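Kalniņš Community Science Room
Minutes of the bench users' meeting, 2023-02-19

Chair: Lama Akl
Minutes: Emanuel Surdu
Apologies: received from the Memska evening group, who sent their notes ahead

1. Last minutes

Accepted with one correction. The spare stirring rods went to the Prustow cupboard, not the drying shelf. Emanuel has moved the label to match.

2. The pipette stand

A happy item to start on! Everybody who spoke loves having the stand out on the bench full time. Lama reminded the meeting how things went before, with pipettes lying on their sides in a drawer and people digging for them halfway through a practical. Now you reach out and there it is, hanging up, plunger at the top where your thumb wants it.

The habit we want to keep is tip off before the pipette goes back on the bar. Several people said they still forget when they're in a hurry. Agreed to put it on the bench card in big letters, above the part about dialing the volume.
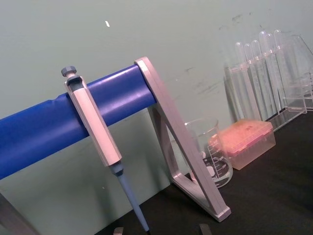

Single-channel pipette on the blue bar, no tip fitted.

There was a good long chat about where the stand should live. The Memska notes asked for it to go by the sink. Lama was firmly against (splashes, elbows, wet sleeves) and the rest of the room came around to her view pretty quickly. It stays at the left end of the black work surface, with the beaker next to it, so a right-handed person can draw up liquid without reaching across anything. Left-handed users are welcome to swap the layout for their own session and put it back when they finish.

Emanuel asked whether we should mark the spot with tape. General feeling was to try without tape first and look at it again in May.
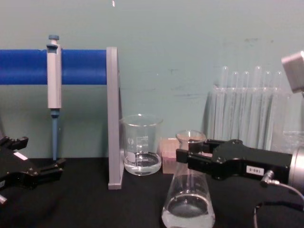
3. Glassware

Wonderful news on the budget: the Clanodeo grant leaves us 870 dollars for glass this year, and the meeting was delighted. Wish list so far is more Erlenmeyer flasks, a second size of beaker, and a proper set of stoppers. Please send other ideas to Emanuel by email, with a catalog page if you have one.

Lama then walked us through the beginners' practical she is putting together, which got a very warm reception. It starts with plain water, a beaker and a flask, and the first half is all reading a level properly: get your eyes down to the liquid, look for the bottom of the curve, write the number before you move. Only after that does the pipette come off the stand. She has run it with two small groups and says people get really absorbed in it, more than they do with the colorful stuff.

She would like the flask kept close to the beaker during the pouring part, both well back from the front of the bench. She also asked that we stop treating the printed marks on a beaker as a measurement. They're a guide. For the 50 milliliter step she wants everyone on the measuring cylinder.

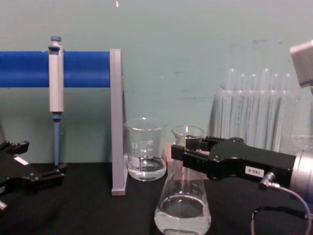

Emanuel wondered if the practical could open with the pipette after all, as that's what the younger ones come in asking for, and they sit through the reading part much better once they've had a turn. He offered to try it that way with his own group and bring the results back. Lama liked the idea and will lend him her worksheets. Both versions to be compared at the next meeting.

4. Racks and bench layout

The clear racks at the back were praised all over again. You can see every tube straight through the side, and they wipe clean in seconds. Agreed that test tubes go back upright when a session ends, and that the racks stay against the wall with the low things in front of them. The pink tip box keeps its place between the beaker and the tubes, handy for the pipette.
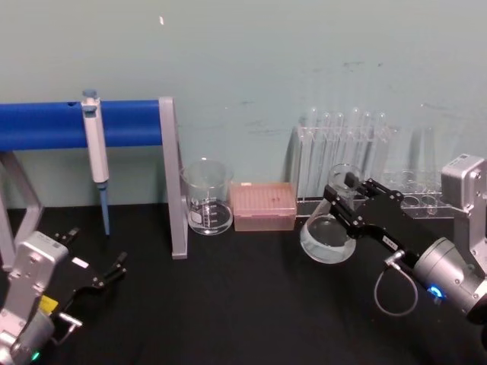

The bench with pipette stand, beaker, pink tip box and tube racks.

One request from the Memska notes: could the wall behind the bench be washed down, as it has picked up some scuffs. Yes, and Lama will bring sponges.

5. Actions

Emanuel: bench card with the tip reminder, glassware list, trial of the pipette-first practical.
Lama: worksheets to Emanuel, sponges for the wall.
All: tubes upright, tips off.

Meeting closed with tea and the last of the lemon cake.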